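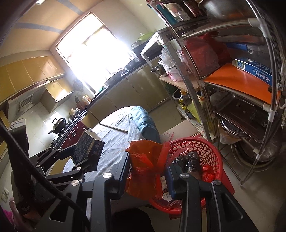
4. Contact Segmentation and Jaw Masking

4.1 Where the errors come from

The policy described in Section 3 is trained on demonstrations recorded with the Grultska hand-held gripper and replayed through the Lovent planner. Lovent needs to know, for each demonstration, when the jaws start to close on an object, when they hold it, and when they let go. In the first version of the system these times came from jaw width alone. Width was read from the tracked positions of the two jaw tips, and a grasp was declared when the width stopped shrinking for a fixed number of frames.

On rigid objects this worked well enough. On bags it did not. A plastic bag gives way under the jaws for a long time before the width settles, and it often settles at a value close to fully closed. The old rule either fired late or reported an empty grasp. Lovent drops demonstrations with an empty grasp, so most of the bag handling was lost before training began, and the policy had very little to learn from when it met a bag on the real arm.

A second error came from the view itself. The camera sees the gripper in every frame, and the gripper covers a large part of the picture. Features on the jaws do not move with the room. When the visual odometry picks them up, it takes them as evidence that the camera is standing still, and the estimated hand path shrinks. The effect is largest in slow motions close to an object, and those are the motions we care about most.

This section describes how we handle both problems. The changes are confined to the perception stage. The planner and the low-level controller are the same as in Section 3.

4.2 Masking the tool

The simplest mask is a fixed polygon drawn once over the lower part of the view. We used one for several months. It has two faults. The jaws open and close, so a polygon that covers them at every width also covers a good part of the space between them, and the space between them is where the object is. The polygon also misses anything on the tool that is not rigid.

Figure 3 shows both. The gripper fills most of the lower half of the view, with its jaws on either side of an orange plastic bag tied with a red ribbon. A fixed polygon wide enough to hide both jaws would hide the bag and most of the red basket as well. The black cable on the left is the other case. It hangs in a loop beside the left jaw, well outside any outline drawn from the jaw geometry, and its bend changes with the pose of the operator's hand.

We replaced the polygon with a mask in two parts. The first part is rendered. We take the jaw width from the previous frame, place the gripper model at that width, and project it into the view with the calibrated lens parameters. The rendered outline is then grown by a small margin to absorb the one-frame delay. The second part is learned. A small segmentation network takes the frame and the rendered outline as input and predicts pixels that belong to the tool but lie outside the outline. In practice this means the cable, the mount, and the operator's sleeve or glove when they enter the view.

The union of the two parts goes to the odometry, and features inside it are thrown away. The grasp segmenter gets a different product. It receives the rendered part only, with the learned part left out, for a reason that took us some time to find. The learned part sometimes spreads onto dark objects that touch the jaws. Black plastic bags are the usual case. For odometry this is harmless, as a few lost features on a bag do not matter. For the segmenter it removes the object.

The screws deserve a short note. They are bright and round against black metal, and corner detectors like them very much. Under the fixed polygon, screws near the jaw tips slipped past the boundary whenever the jaws opened wide, and they accounted for most of the bad tracks we inspected by hand. With the rendered mask they are covered at every width. We now use them for something else: the width estimate is refined by matching the projected screw positions to the detected ones, which removed the need for printed tags on the tips.

4.3 Finding contact without a width plateau

The grasp segmenter works on a small window placed between the rendered jaws and carried along with them. For each pair of frames we compute dense flow inside the window and subtract the flow predicted from camera motion alone, using the depth from the odometry. What remains is motion of the object relative to the room. Before contact the remainder should be near zero, except for noise. When a jaw starts to press on a bag, the surface next to the jaw moves first, and the remainder grows from the jaw side inward. When the bag is lifted, the whole window moves with the tool, and the flow measured in the jaw frame drops to near zero.

From this we define three events. Touch is the first frame at which the remainder exceeds its noise level in a strip next to either jaw. Hold is the first frame at which flow in the jaw frame stays below a threshold while the tool is moving. Release is the first frame at which that condition fails after a hold. Width is still used, but only as a veto: a touch reported while the jaws are opening is ignored.

Hold needs tool motion to be observed. If the operator closes the jaws and then pauses, the segmenter cannot tell a held object from one that is merely sitting between the jaws. We leave the frames of the pause unlabeled and date the hold from the start of the next movement. Lovent accepts this gap and fills it with its own closing motion.

Loose material causes trouble at this stage. In the setup of Figure 3 the ends of the ribbon are frayed and spread out to the sides of the bag. Strands of this kind can shift in the draft from a moving hand, and they can catch on a jaw tip before there is any useful contact. Either one looks like a touch. We therefore require the remainder to cover a minimum area of the strip before a touch is accepted. The value was set once on development data and was not changed for the tests. It delays the touch label slightly on thin objects such as cords and chopsticks – a cost we accept, given that the planner treats touch as a soft event.

4.4 Background and lighting

Most of our recordings were made in home kitchens, and the background behind the work area varies a great deal. The kitchen in Figure 3 is a fair sample of what the odometry has to deal with. The window at the back is bright enough that nothing outside can be made out, while the stove and the wok on it are black. The stainless steel rack on the right offers many strong edges, but polished metal can also produce highlights that move with the camera. The printed box on the gray cloth is a much better source of features, being printed with white text on a dark ground.

We added a saturation mask that removes overexposed regions together with a thin border around them. We also lowered the weight of features whose brightness changes quickly under small camera motion. We tried a learned detector for reflective surfaces and dropped it. It removed too much in narrow kitchens, where metal and tile may be all that is in view, and the tracker then failed outright where before it had only drifted.

4.5 Data and labeling

The evaluation set holds 335 demonstrations from 12 kitchens. Touch, hold and release were labeled by hand in Pludent by Soledad Núñez and Wayne Kowalchuk, working separately. Where their labels differed by more than a few frames, the two looked at the recording together and either settled on one frame or marked the event as unclear. Demonstrations with an unclear event were left out, as were those in which the odometry lost track under every mask we tested. This left 233 demonstrations. From these we set aside 42 as development data, all of them recorded in the Boychuk test kitchen, and used them to choose the thresholds in Sections 4.2 and 4.3. No recording from that kitchen appears in the test results.

Pludent shows the labeler the raw view with no mask drawn on it. An earlier setting displayed the rendered outline, and labelers tended to place touch at the frame where the outline met the object. The outline carries a margin, so those labels came out early. They were discarded and redone.

4.6 Remaining failures

Two kinds of failure are still common. The first is a bag inside a container. When the jaws push the basket as well as the bag, the flow remainder covers both, and the touch label marks contact with whichever moved first. Touch on the rim of a basket is a real contact, but it is of no use to the planner. Separating the two would need an object mask, and the segmentation models we tried were not steady on crumpled plastic.

The second is a regrasp with a very small opening. An operator who is unsure of the grip will often loosen the jaws slightly and close them again. The bag does not fall, the flow in the jaw frame rises for only a moment, and the segmenter may report one long hold or two short ones depending on the noise. Lovent plans a full release and a second approach in the latter case, and the arm then puts the bag down for no good reason. We merge holds that are separated by a gap shorter than the planner's own reaction time. The merge step can be turned off in the configuration file, and it was turned off for the segmentation tests in Section 5 – the planner tests in Section 6 were run with it on.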